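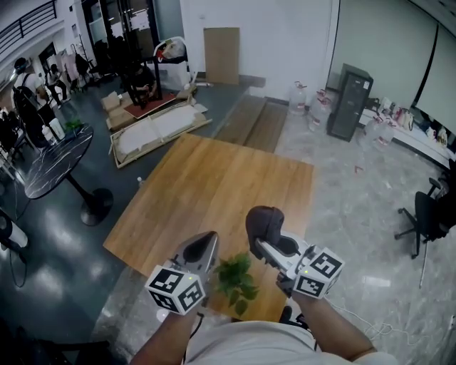

Week 3: How a Fan Page Keeps a Young Actor in the News

Shares 2,894 | Comments 3

Handout for the unit Celebrity and Everyday Media. Please read before the Saturday class and bring a pen, as we will mark up one article together.

1. What we are looking at this week

Last week we talked about the studio press kit, which is written by people paid to promote the show. This week we move to the entertainment site. These sites are not owned by the studio, and usually the writer has never met the actor. Still, they publish every day, and during the months when a series is not on air they are almost the only place where the cast is discussed. In August, for example, many shows are between seasons and there is no new episode to write about. The sites do not stop for that reason. They write about height, haircuts, siblings, first jobs, favourite food.

I call this kind of article the filler profile. The word filler is not meant as an insult. A filler profile can be well made, and it has rules which the writers follow even if they could not name them.

2. Our material

For the exercises we use texts from two sites, Umance and Lotitz. Umance is the larger of the two and covers mostly television. Lotitz is smaller and began as a message board for viewers of one family comedy, Tolentino, before it became a general site. You will notice that the older Lotitz pieces still speak to the reader as to a friend who has watched all the episodes. The newer ones explain more, and I find them colder.

The show we follow through the unit is Tolentino itself. The youngest member of the main cast started as a child and finished the series as an adult, so we can compare how the same person was written about in both periods. In this handout I refer to this actor as "the lead", because I would like us to pay attention to the writing and leave the private person in peace.

3. The parts of a filler profile

The opening. It nearly always gives the age of the actor at the time of casting. The age does two jobs. It reminds the long-time viewer how many years have passed, and it tells the new reader that here is somebody to be surprised about.

The turn. After one or two short paragraphs comes a sentence which promises something special and does not say what it is. "But fans have noticed one detail." Look for the word "but", or for "however" in the more formal sites. The turn is placed where the first advertisement will be, and the reader must scroll past the advertisement to get the answer.

The evidence. Here we find comments from viewers, often without any name. One or two comments may stand for "fans" in general. When you read "fans are saying", please write in the margin how many fans are quoted. In the Umance text in your reader it is 3, and two of them say nearly the same thing.

The soft landing. The piece closes with good wishes for the future of the actor and a question to the reader. The question is there to start the comments, and it is easy to answer on purpose. "Did you know this about the star?" needs only yes or no.

4. Numbers and what they hide

The Umance profile of the lead in the last season runs to 900 words. I asked you last week to underline every statement which could be checked by a careful person with a library card. Most of you found very few: the year of birth, the year of casting, the name of the series, the home town. The remaining words are repetition, admiration and the turn.

Compare this with the share count. The article was shared 2,965 times, while the long interview printed by Hakell in the same month was hardly shared at all. Hakell is a print magazine with a modest web page, and its interview is four times as long and full of real information about how child actors are schooled on set. We should be careful with conclusions. A share does not prove that somebody read the text, and a magazine reader who enjoyed the interview at the kitchen table leaves no trace in the count.

5. Writing about the appearance of young people

This section is a serious one. When the lead was a child, the articles praised "cheekiness" and "natural timing". In the later texts nearly all the praise goes to looks, and the acting is moved to a subordinate clause. Please find the first article in the reader where this happens, and note the date against the age of the actor.

Some questions to think about while you read:

- Who is supposed to be the reader of this praise?
- Would the same sentence be printed about a colleague of fifty?
- Does the writer use the childhood photographs as a comparison, and in which order?
- Is there any sign that the actor was asked for a comment?

I do not expect that we will all agree in class. In past years some students defended the sites quite strongly, saying that admiration is part of the job and that the actors themselves share such pieces. That is a fair argument and you are welcome to make it, with examples.

6. Vocabulary

Filler profile: an article on a performer with no new event behind it.
Turn: the promise of a surprise, normally placed before the first advertisement.
Hiatus: the period between two seasons.
Breakout role: the role which made the person known. Often used too early.
Source: in this genre, sometimes a real person and sometimes only another website.

7. For next week

Choose one filler profile from Lotitz, published during a hiatus. Mark the four parts in four colours. On a separate page rewrite the opening and the turn so that the reader learns the "surprising" detail in the first sentence. Keep the rest as it is. Then read the whole thing aloud and write one paragraph on what happened to the ending. Handwritten pages are fine. If you cannot find a text you like, take the second Tolentino piece in the reader, but please not the Umance one, as we will do it together at the start of class.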